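Dranberg Home Help
Home > Tables and worktops > Care and cleaning

Untreated light wood table used for kids' toys and kitchen bits, what finish if any?

Posted by Figueroa
Friday, November 18, 2022

I have a tabletop made of light wood planks that I put together in July. I sanded it and then never got as far as putting anything on it. It gets used for a bit of everything. One end usually has the wooden blocks, the scissors and whatever else the kids have out, and the kitchen things that don't have a drawer yet get dropped on it too, mostly wooden spoons.

The surface still looks good but it has started to pick up gray marks where people lean on it, and I can feel a little roughness along the grain if I wipe it with a damp cloth. I'd like to protect it without turning it yellow or shiny. I also don't want to empty the room for a week while something cures.
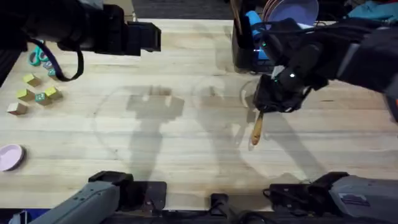 What I have in the garage is half a can of Danish oil, a tub of clear paste wax and some water-based varnish left over from a door. I would prefer to use one of those if it will do the job. The planks run lengthwise and there is a tiny gap between two of them that collects crumbs and pencil dust, so if anybody has a view on filling that I'd like to hear it as well.

Two other things. The painted blocks are secondhand and a couple of them have rubbed edges. Is there any chance of the color coming off onto bare wood if they get left on it damp? And should the spoons be treated with the same stuff as the table, or left alone?

Thanks.

Jolon
Member, 341 posts

Of the three you have, I would use the water-based varnish, provided it is the matte kind. Danish oil will warm the color up quite a lot on pale wood and it will go on getting darker. Wax alone looks nice on day one but it won't stop water or felt pen.

Steps as I would do them:

Vacuum the top, then wipe it with a barely damp cloth. Let it dry overnight. The roughness you feel is the grain lifting, and that is fine at this stage.

Sand with the grain using 240 paper. Don't press hard. Vacuum again.

Thin the first coat of varnish with a splash of water and brush it on along the planks. Leave it 4 hours.

Sand very lightly by hand with 400, wipe off the dust, and put on a second coat without thinning. Do a third the next day if you have the patience.

You can put light things back on it the day after the last coat. Leave it longer before anything wet or heavy goes on, and check the can, as they vary.

The gray marks should mostly sand out. If one won't, leave it. Digging at one spot makes a dip that you will see every time the sun comes in.

I wouldn't fill the gap. The boards move through the year and filler in a narrow gap cracks and comes out in bits. Run an old toothbrush along it.

As for the blocks, yes, some paints will mark bare wood if they sit there damp. Once the table is varnished it will wipe off. If the rubbed edges are flaking I'd take those ones away from any child who still chews things.

Spoons: no varnish. Wash, dry standing up, and rub in a little food-safe mineral oil when they look chalky.

Nerkum
Member, 8 posts

Just oil it. We oiled ours and it's fine. A bit more orange than it was but you get used to it. Don't leave the rags in a heap though, spread them out flat outside to dry, they can catch fire.

Figueroa
Original poster

The varnish says satin on the can. Would that be too shiny? I can live with a little shine but I don't want it to look like the door.

Jolon
Member, 341 posts

Satin is OK. If it comes up glossier than you like, let it harden fully and then rub it along the grain with a fine gray pad. That takes the shine down. Try it on the underside first, and stir the can well before you start or the first coat will come out shinier than the last.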